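23 shares | 4 comments

Edgate linen swap moves to Saturday mornings, and there are bedspreads this time

Feb 1, 2019

If you've been meaning to clear out the closet where the old sheets live, you now have a deadline. The Edgate linen swap is back at the Mandevville hall next month, and it's moving from Thursday evenings to Saturday mornings, which I for one am thrilled about (I've missed every single one because of work, and I only live two streets over!).

Stamatia Vasilakis started the swap in November with a couple of folding tables and a pile of pillowcases her aunt had given her. She was hoping for a handful of neighbors. She got 14 people and ran out of table. "We had tablecloths on the piano," she told me. "Somebody took home a quilt I'd been eyeing the whole night, and I'm still a little sore."

The big change, apart from the time, is that full-size bedding is welcome now. The first swap was small stuff only — napkins, towels, the odd crib sheet — as there was nowhere to spread anything out. The hall has agreed to open the back room too, so you'll be able to unfold a bedspread and get a proper look before you lug it home.

The rules are simple enough. Everything has to be washed and dry. Bring as many as six pieces, get a paper ticket for each one, and trade your tickets for whatever you like. Big items cost three tickets. If you have nothing to bring you can still come, and tickets will be a dollar each at the door, with the money going toward the hall's heating bill. They're trying to raise $100, and after sitting through last winter's potluck in my coat I'll be buying a few.

Jhun Fajardo will be there with his sewing machine again, doing quick hems and closing up split seams while you wait. He doesn't do zippers. He asked me to put that in writing, so there you go, Jhun.

I asked Stamatia what goes fastest and she said florals, without even stopping to think. Plain white sheets sit there until the last ten minutes, but anything with big blooms on it is gone before the coffee's ready. I get it completely. It's been gray here for weeks and I've got pink on the bed at home, great big cream flowers and thin brown branches, and it cheers the whole room up. No, I'm not swapping mine. I did find a set of green striped towels I never use, though, and those are already in a bag by the door.

Doors open at nine and it wraps up at noon. Parking is on the Sepúlveda side only, and you can drop things off early with Candela Montes at the hall office any weekday afternoon.
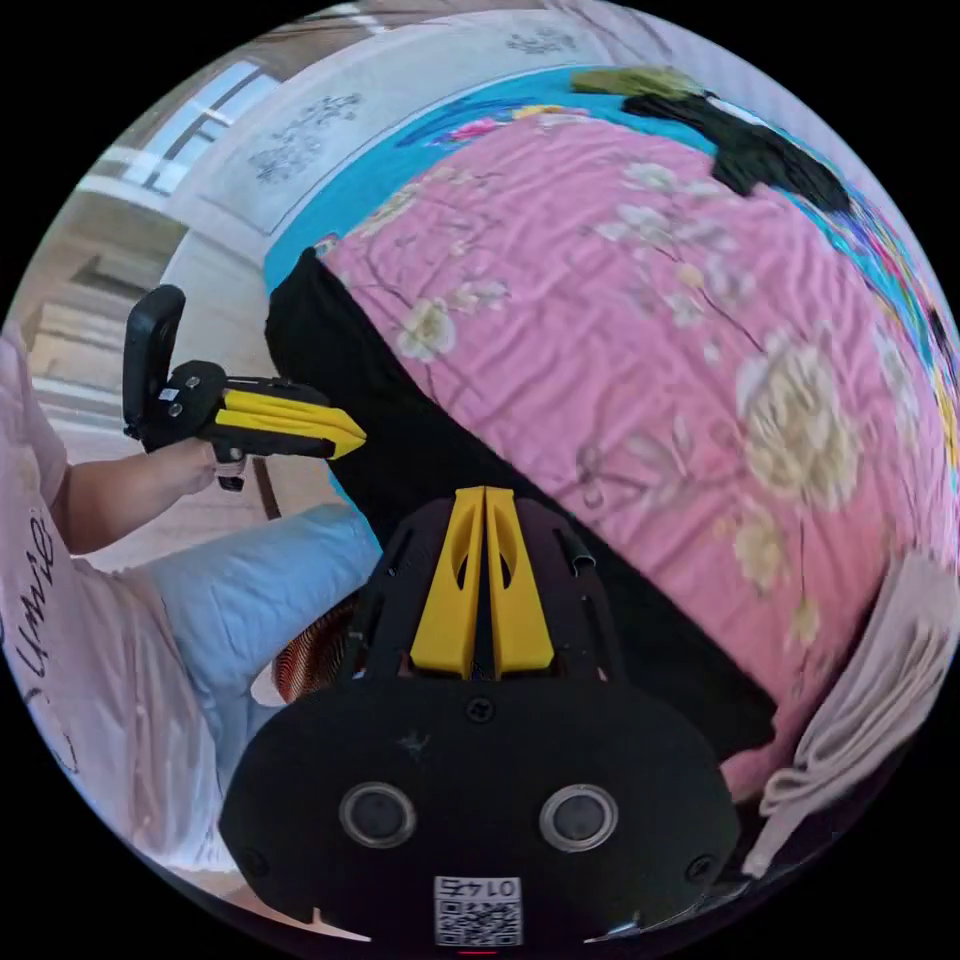
Also this week: Library book drop closed for repairs

The outside book drop is shut until the new hinge arrives. Take returns to the front desk, and don't worry about late fees in the meantime.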